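Booking Shared Desks and Rooms: Setting Up Your Floor in Drallness

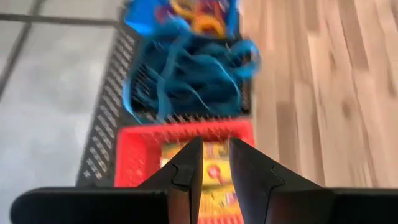
Tarık Kaplan wrote to us that he'd put off loading his floor plan for weeks, then got all 57 desks at the Donddale office in before lunch, and that he wished the zones step had come first. Good call, Tarık! It's step 2 now.

Before you start, have your floor plan saved as a PDF and your lease's occupancy limit handy. You'll need manager access.

1. Open Buildings, choose your address, and click Add Floor. Drop in the plan and drag the corners until the walls line up with the grid.

2. Draw your zones. Quiet, team and drop-in are already there, and you can rename them to whatever your people really say out loud.

3. Place the desks. Hold Shift and drag to lay down a whole row at once (this is a lovely time-saver on big open floors). Each floor holds up to 200 desks.

4. Add meeting rooms and set the seats for each one. Rooms with 4 seats or fewer can be booked on the spot from the door panel.

5. Enter the occupancy limit, then click Publish. Your colleagues can start booking right away!

Note: If you rent through Woller or Kostiuk, your plan may already be in the library. Search by suite number first.

Caution: Publishing a new plan over an old one cancels every future booking on that floor. Export the bookings list before you replace anything. The export stops at 500 lines, so busy floors need to be saved one month at a time.

To change a desk later, click it and choose Edit. Moving a desk within its zone keeps its bookings.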